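The Tyranny of the Good Wrist

By Jocelyn Castillo 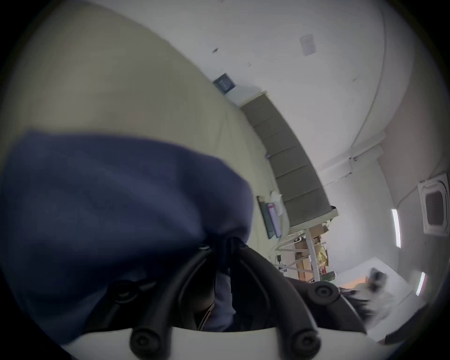 Dark blue cloth in the fingers of a hand-held gripper, as seen from the gripper.

I have now picked up the same sort of cloth 245 times, and I would like to complain about my teachers, who are all people, and about my student, who is a file.

The job came through Landeck, which collects demonstrations for companies that would like their robots to handle fabric. You hold the gripper, you squeeze, you do the chore. Later a machine somewhere is supposed to do the chore too, having absorbed your example the way children absorb swearing. My order was for 1,000 demonstrations. I was told that a steady person gets through it without thinking, and this is where my quarrel with the whole business starts.

Thinking is discouraged. Zineb Samir trained me, and her first correction was that I hesitated. I had reached for a fold, seen a better one, and gone for that instead. She deleted it. A clean demonstration goes straight to the cloth, closes, lifts, and puts the thing where it goes. By lunch I was picking up fabric like someone in a commercial for fabric.

My objection is that I have done laundry for thirty years and it has never looked like that. Real laundry is mostly second attempts. You grab a sleeve and find you have two sleeves. You shake it. You put it down and start over from the collar, in a worse mood. If we only keep the takes where the first grab was the right one, we are raising a robot that has never once seen a person recover from a mistake, and then we will all act surprised when it holds a sock by one thread and waits for further instructions.

I put this to Yulan Song, who was running the remote-control station in the next room, and she pointed out that it's worse on her side. With the hand-held gripper I can at least feel the cloth tug. She drives an arm with a pair of handles and feels nothing, so her demonstrations are slow and very careful, and they come out looking like a person defusing a pillowcase. She does 6 in the time I do a tray of them. Hers still get kept, because slow and careful reads as clean.

There is a case for the other side and I'll make it, grudgingly. Ernő Illés, who looks over the finished sets, says that a beginner's fumbling teaches mostly fumbling. Leave in every dropped corner and the robot learns that dropping the corner is step two. He had a set like that in January and the robot, he says, was very faithful to it. I believe him. I have also taught a teenager to drive.

But there's a difference between a fumble and a fix, and anyone with hands can tell them apart. A fumble ends with the cloth on the floor. A fix starts there. I would keep the fixes, label them, and even ask for them: spoil the first grab on purpose, then show me how you get out of it. Tsehay Mamo tried a version of this for one afternoon and got told her numbers were down. They were down. Getting out of trouble takes longer than staying out of it, and she was being paid by the piece.

Which is the part I'd change first. Pay by the hour and you'll get the second attempts for free, along with the muttering. Until then I have a shift at two and a great deal of cloth to lift beautifully on the first try.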